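Hang tag sizes on Andata trousers, which column is mine?
Posted by clivberg_hems, Jul 22, 2018

I ordered two pairs of Andata work trousers from an outlet in Talavera and paid 30 dollars in shipping for the privilege. The tags give sizes in columns. I can't match any of them to my waist, which has never been a European number and resents the suggestion. One pair fits. The other was apparently cut for a fence post. Is there a chart, or do people just guess?

mothball_ed
Return them. Life is short and so, I assume, are the trousers.

Inau Alterations
I hem pants for a living and see up to 200 pairs a month in the busy stretch before December. Columns on a tag are usually the same size written for different countries, so you only need one of them. A US waist is in inches. A European number like 48 or 50 is typically half the chest in centimeters, which makes perfect sense if you plan to wear the pants on your chest.

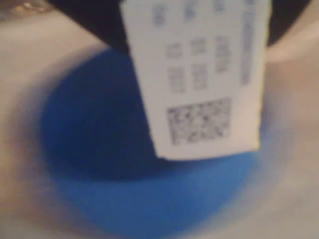

Small paper tag, too blurry to read the sizes.

Forget the tag and measure the pair that fits. Button it, lay it flat, pull the waistband straight, measure across and double it. Do the same with the tight pair. If the gap is an inch or less, a tailor can often let out the back seam, provided the factory left you any cloth back there. More than that and you own a gift for a thinner relative.

clivberg_hems
Measured. The gap is two and a half inches, on pants with the same size on both tags. My brother-in-law is getting a present.

mothball_ed
So, return them.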